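Jurham, May 22, 1999

TIVEO TO MOVE BILLING AND METER READING TO A SINGLE SYSTEM

Tiveo, the regional electricity supplier, will replace its two customer billing systems with one. The change covers all household and small business accounts in the Jurham and Nijs service areas. Work on the Nijs accounts starts in August.

The present systems date from the period before the two service areas were joined. Each has its own account numbers, its own reading calendar and its own rules for estimated bills. A customer who moves from Jurham to Nijs must close one account and open another, and any credit balance is paid out by check. Under the new system the account number stays with the customer and the credit carries over to the next bill.

The software is supplied by Altex under a contract signed this spring. Altex will also convert the existing records and train office staff. Training will take place at the Nijs office in groups of 16. A test run on 200 accounts was completed before the contract was signed. Of these, six produced a bill that differed from the old system. All six involved a meter that had been exchanged partway through a billing period, and the conversion rules were changed to handle that case.

"The two sets of records do not match in format, and the older set has gaps in the meter exchange history," said Viera Baláž, head of customer accounts at Tiveo. "We are filling those gaps from the paper cards before conversion. Accounts with a missing card will get a fresh reading."

Reading routes will be redrawn at the same time. Tiveo now operates 69 routes, several of which cross each other near the boundary between the two areas. Readers will continue to carry a company badge. Customers whose meters are indoors will receive a card giving the reading period, as they do now. If no one is home, the reader will leave a return card on which the customer can write the figures shown on the meter.
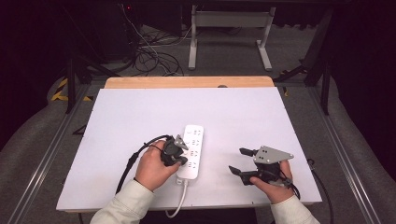
Will the change affect what customers pay for electricity?
Rates stay the same, and so does the fixed monthly charge. The only difference some customers will see is the length of the first billing period, which may be shorter or longer than usual while the reading dates are brought into line. The fixed charge on that bill will be adjusted by the day.

The printed bill will also change. The present reading, the previous reading and the number of days between them will appear together on the first page. Estimated readings will be marked with the letter E. The payment slip moves to the bottom of the page, and customers who pay at a bank counter should use the new slip as soon as they receive it. Old slips carry the old account number and will take longer to process.

Customers who pay by automatic bank transfer do not need to take any action. Tiveo will send the new account numbers to the banks directly.

"Most questions we expect will be about the first bill, so a sheet explaining the dates will be enclosed with it," said Birgit Görtz, who manages the Nijs office. "Customers who want their old account number kept on file for reference can ask for that at the counter."

The Jurham accounts will be converted after the Nijs accounts have been through one full billing period. A separate notice will be mailed to Jurham customers before their conversion date is set.

Press contact: Customer Accounts Department, Tiveo, Jurham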